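In defence of the pegboard

I have been told more than once that a pegboard is an admission of defeat. Tidy people, the argument goes, have drawers. I had drawers for years, nine of them, in the back room of our house in Pennington, and I can say with some feeling that a drawer is where a small useful thing goes to be bought a second time. I own three identical countersinks. I only ever wanted one.

So when the chest finally gave up (the bottom went out of the second drawer and took the third with it) I didn't replace it. I put up a board instead, and I have been boring my friends about it ever since, and now I suppose it's your turn.

What I love, and I do mean love, is that a board full of holes makes no decisions for you. A drawer has been told by somebody at the factory how deep your life is. A board just waits. You put a thing up, you live with it for a fortnight, you find your elbow catches it every time you reach for the glue, and you move it along. Mine is 1000 millimetres across and I have shuffled everything on it so often that I couldn't tell you where the pliers started out.

There are snobberies even here, of course. The old hands swear by bent steel hooks and look down on anything moulded and cheerful. I was of that party until I bought a bag of plastic brackets from Jomach, and I have come round completely. They don't scratch, they don't leap out and roll under the bench the way hooks do, and I can find them in February at four in the afternoon with the bad bulb on. Colour matters more than serious people let on! A workshop is a place you have to want to walk into, and a bit of brightness on a dark wall does more for that than any amount of labelling.

I'll grant the other side its due. Dust gets at everything. You can't hide your mess from visitors, and if you are the sort who hangs one thing and then stops for six months, the board will hang there reproaching you. It costs a bit as well, once you add up the fixings, and the Vurnenex panel I first had my eye on was a good deal dearer than the plain one I brought home.

Still, I'd sooner begin with a nearly bare board than a full one. Hang the first bracket where your hand naturally goes, a little crooked if that's how it suits the holes, and leave the rest alone until you need it. 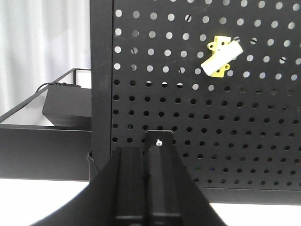
What about the drawers?

I kept two of them, for sandpaper and string.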